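The Case Against the Fifteen-Day Disabled List in Small Leagues

Most adult amateur baseball leagues copied their roster rules from the professional game at some point and never looked at them again. The Stikelville league is one of them. Its injured list still works on a 15-day minimum: a player who goes on the list can't play again until the period runs out, and his club may use a replacement in the meantime. I think the rule should be dropped, and the off-season is the right time to drop it.

The minimum has a clear purpose in a league that plays every day. A club there gives up a dozen or so games of a player's time in exchange for the open roster spot. The cost is high enough that few clubs will pay it for a healthy player. In a league that plays twice a week, the same 15 days costs four or five games. The price of abuse is lower, and the price of honest use is strange, because it depends on rainouts and on where the open dates fall.
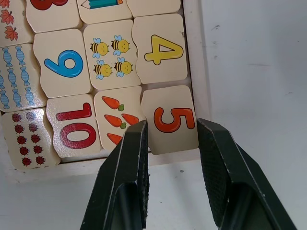

Consider a pitcher with a sore shoulder. His club, say Pomare, has 5 games scheduled in the next 15 days. Two are rained out and moved to August. He has now served a penalty of three games. A Handora pitcher with the same complaint, in a dry stretch, serves all five. The rule treats the two men the same by the calendar and differently by the only measure that affects the standings.

The obvious repair is to count games. A player placed on the list would miss his club's next three completed games, whatever the dates. Scorekeepers already log every completed game, so the added work is close to nothing. Postponed games would not count until played. A suspended game would count on the day it is finished.

There are two objections worth answering. The first is that a short list invites clubs to rotate players on and off to gain a fresh arm. This is a fair concern. It can be handled with a cap on the number of placements per player, and two per season seems enough. The present rule has no cap at all, so a three-game list with a cap would be tighter than what we have.
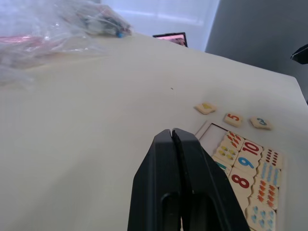

The second objection is medical. Some people hold that a fixed rest period protects players from coming back too soon. I don't find this convincing. Fifteen days is too long for a jammed finger and far too short for a torn hamstring. The number was never set with any one injury in mind. What it does in practice is keep players off the list, since a man who expects to miss a week will stay active and try to play through it. I have watched this happen in every season I have followed the league.

The league played 168 games this year under the old rule. The schedule for next season comes out in March, and rule changes have to be settled before then. The change I am asking for takes up one paragraph in the rule book – two if the cap is written separately.
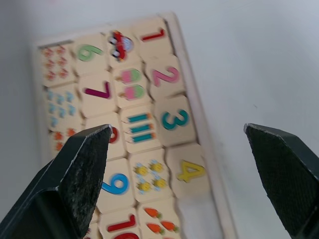 Wooden number puzzle tray on a white table.

I would also strike the clause that bars a listed player from coaching a base. It saves no one's arm, and short-handed clubs need the help.

Recent columns
Why the Mercy Rule Needs a Later Inning
Urnilance Field and the 400-Foot Fence
Pitch Counts for Grown Men
Tiebreakers, Again

Last updated: December 31, 2018

Contact | Copyright Stikelville Baseball Notes | Back to top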